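4.2 Collection of bimanual demonstrations

Demonstrations for the sock-pairing task were recorded with the Dretorent hand-held interface, in which the operator carries one gripper in each hand and performs the task directly on the work surface. No robot arm is present at this stage. The approach was chosen over teleoperation after early trials at the Emside site, where operators working through a leader-follower rig took long pauses before each grasp and tended to avoid using both hands at once. As the policy is expected to learn coordination between the two sides, demonstrations dominated by one hand were considered to be of little value.

Each operator completed a short familiarization session before recording. They were asked to work at a comfortable speed, to keep both grippers over the table, and to begin every episode with the jaws open. No grasp points were prescribed. An episode was started by a spoken cue and closed by the operator once the pair had been released in its final position. Where an operator lost hold of a sock during the fold, the episode was kept, provided that the item stayed on the table and the fold was completed. These recoveries proved useful in training, as discussed in Section 5.

The initial state of the pair was varied between episodes. In the flat condition, the socks were laid side by side with their toes pointing the same way. In the bundled condition, they were placed together near the middle of the table with folds left in the fabric, so that one sock could partly cover the other (Figure 3). The bundled condition is the harder of the two. The boundary between the items is weak when both are the same colour, and a cuff may be difficult to tell from a heel until the fabric has been moved.

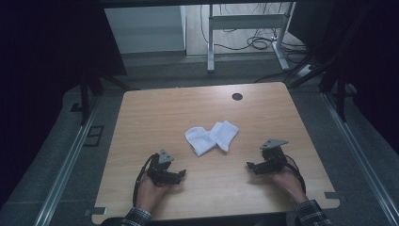 Figure 3. Bundled starting condition, viewed from the head camera. The operator holds an open gripper in each hand, with the jaws facing inward.

4.3 Processing and segmentation

The head view and the gripper streams were aligned by timestamp and resampled to a common rate. Episodes with a gap in either gripper stream were removed, as were those in which the operator's sleeve or forearm hid the socks for most of the first grasp. After this step, 881 episodes remained for training and evaluation. The held-out set was drawn by operator and not by episode, so that no operator appears in both sets.

Every episode was divided into a separation phase and a folding phase. The boundary was placed at the first moment when the socks no longer overlapped, or at the first contact if they had not overlapped to begin with. Labels were produced with the Ibarra annotation tool and checked by a second annotator. Most disagreements concerned episodes in which the operator separated the socks only in part and then used the fold itself to finish the job – a shortcut we had not anticipated when the labelling guide was written. The guide was revised to treat these cases as folding from the point at which both grippers were closed on the same sock.

Gripper poses were expressed relative to each other as well as relative to the head view. The relative form matters for this task. An operator's head moves freely during a demonstration, while the distance between the two grippers is closely tied to what the fabric is doing. Policies trained on head-relative poses alone often brought the jaws together too early and pushed the bundle across the table.

4.4 Baselines

The proposed method was compared with the Prokov baseline, which predicts the motion of each hand separately from a shared image encoder. Both methods received the same episodes and the same image crops, and both predicted actions over a horizon of 8 steps. We did not tune the baseline beyond the learning rate. A variant of our own method without the phase labels was also trained, in order to measure how much of the difference could be attributed to segmentation.

Results are reported separately for the flat and bundled conditions. A trial was counted as a success when the socks were stacked, folded once and released without any part hanging over the table edge. Trials that ended with a correct fold but an inside-out cuff were also accepted, given that none of the methods was trained to detect or correct this state.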